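4. Stocking the Prerby Play Kitchen

You have built it. The hard part is over, unless you skipped section 3, in which case the faucet is in your pocket.

1. Hang the wooden utensils from the hooks on the backsplash. Each hook holds one utensil. Children will test this figure.

2. Press the faucet down behind the sink until it clicks. It supplies no water. Please do not help it along with a jug.

3. Set the pot on the cooktop. The burners are printed on, so there is nothing to plug in and nothing to wipe out from underneath.

4. Add vegetables. The Kutetel starter bag holds 20 pieces, which is plenty of soup.

CAUTION: Load limit for the countertop is 2 adult elbows. It is not a step stool, whatever you have been told by someone who is four.

NOTE: The Xolalpa oven door fits this model but opens the other way. Some families like that.

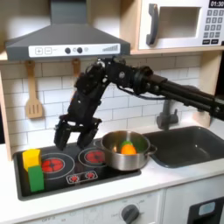 Vegetables may go into the pot whole, and usually do. No peeling, no chopping, no opinions from the grown-ups. The orange one with the leafy green top is sitting in the steel pot over the rear right burner, where it can simmer until college. Toy blocks beside the left burner, one yellow and one green, are an accepted side dish.

5. At closing time, empty the pot before putting it away. Check it twice if anything real has gone missing from your own refrigerator.

Replacement vegetables: ask for Mulura part 700.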